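2026-10-12

I meant to write last night and fell asleep with the lamp on, so I'm putting two days into one. We passed 1,000 good episodes for the pharmacy shelf set this morning! Trinity drew a little star on the whiteboard and went right back to relabeling the ones I'd marked wrong on Friday, bless her. The total by the time I shut things down was 1,269, counting the ones we'll probably toss, and I do worry that too many of them are from my sleepy hours after lunch, when I close the fingers too soon and have to back off and come in again. Roscoe says to keep a few of those, that the model ought to see somebody fix a mistake, and I suppose he's right (he usually is, though he takes the long way around to it).

The jars are my favorite and also the ones that wear me out. A box will forgive you, but a round, slick jar wants the thumb down low on one side and the fingers coming in from the other, and if I rush the thumb the whole grasp goes crooked.
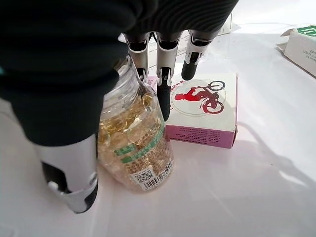
I did 29 of those in a row before my wrist started complaining, and then I switched to boxes and put the radio on. Tomorrow I want to move things closer together, so the hand has to learn to mind its neighbors. Must remember to bring the good tea, and to call Mom back about November.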